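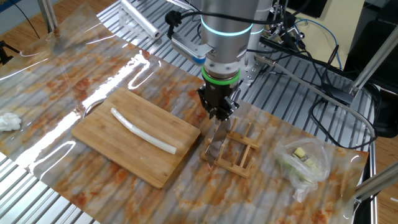

Products > Animal Welfare > Field Equipment > Microchip Readers

Latis Handheld Microchip Reader

The Latis is a handheld reader for animal shelters, humane officers and veterinary clinics. It reads the microchips commonly implanted in dogs, cats, ferrets and rabbits, and stores each reading with the date, the time and the badge number of the person who took it. Bistex supplies the reader as a complete kit, ready for use on delivery.

In cases of suspected neglect or cruelty, identifying the animal is often the first question an officer must answer. A reading taken at the site, stored in a form that cannot be edited on the device, is easier to present later than a number copied by hand onto an intake form. The Latis was designed with that use in mind. It is equally suited to routine intake, stray checks and the return of lost pets to their owners.
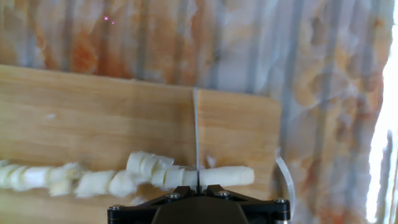 Product enquiries: Ivars Liepiņa
Product Manager, Animal Welfare Equipment, Bistex

Main features

The internal memory holds over 3,000 readings. When the memory is full, the reader asks for a transfer before it will accept another scan; older readings are never overwritten. Transfer is by cable to any office computer, and the file may be opened in an ordinary spreadsheet program or imported into Clisonance, our case record software.

The screen is lit and shows the full chip number on one line. Brightness can be lowered for work at night or near a frightened animal. The audible signal may be switched off entirely, in which case the handle gives a short vibration when a chip is found.

The housing is sealed and may be wiped down with the disinfectants normally used in kennels. It should not be placed under running water or left to soak.

Specifications

Length: 30 cm
Weight: 300 g with battery
Memory: over 3,000 readings
Battery: rechargeable, removable
Data transfer: cable (supplied)
Languages on screen: English, Spanish, French

What is in the kit

The kit contains the reader, one battery, a charging stand, the transfer cable, a wrist strap, a test chip and a printed guide. A hard carrying case and a second battery are sold separately. Agencies that equip vehicles as well as an intake desk generally order the second battery at the outset.

Using the reader

Scan slowly, beginning between the shoulder blades and moving down each side to the elbow. Chips can move from the place where they were implanted, and an animal should not be recorded as unchipped until the whole body has been scanned twice. Metal collars and tags should be removed where it is safe to do so. The printed guide includes a one-page scanning chart that may be copied and posted at the intake desk.

Ordering and service

Public agencies and registered animal welfare charities may order on account. Orders are shipped from the Kļaviņa warehouse. Repairs are handled at the same address - please request a return number before sending a reader back. A loan unit can be provided during repair for agencies with an open case load.

Page updated 2025-01-05

Related products

Latis Carrying Case
Latis Spare Battery
Clisonance Case Record Software
Evidence Tags for Collars and Leads, pack of 70
Folding Transport Crate, Medium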